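Minibus and coach hire from Windwood: your questions answered

27 May 2024
By Gintarė Tamošiūnaitė

How far ahead do I need to book?
Most weekday minibuses can be booked the day before. For school runs, weddings and airport groups in May we ask for two weeks, as the larger coaches go first.

What sizes do you have?
Our smallest vehicle takes eight passengers and the largest seats 98 on two decks. If your group falls between sizes, we will quote for both.

Is the driver included in the price?
Yes. Fuel, driver and insurance are all in the quote. Parking and ferry fares are added at cost and shown on a separate line of the invoice.

Can we eat and drink on board?
Cold food and soft drinks are fine. Hot food is not allowed on any vehicle. Alcohol is allowed on the coaches only, and you need to tell us when you book. If the seats or floor need extra cleaning afterwards, we charge a fixed fee of 30 euros.
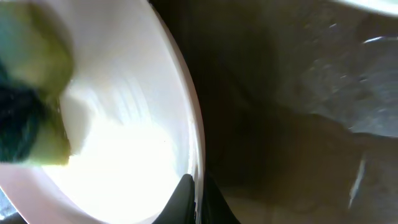 Sponge in a white bowl.

Where do you pick up?
Anywhere a coach can stop legally and turn round. In Levow we use the lay-by opposite the station, and in Vaher the car park behind the sports hall. Some streets in the old part of Cakier are too narrow for anything over 16 seats, so please send the full address.

What if we run late?
The first half hour of waiting is free. After that we charge by the quarter hour. Ring the driver directly; the number is on your confirmation.

Can I cancel?
Up to seven days before travel you get everything back except the deposit. Inside seven days we keep half the fare, and on the day itself the full amount is due.

Do you carry wheelchairs?
Two of the minibuses have a lift. Ask for Ott Pärn in the booking office, who will need the width and weight of the chair.

I left something on the coach. What now?
Lost items are held at the depot for a month. Call Gediminas Rimkutė with your booking number and the date you travelled.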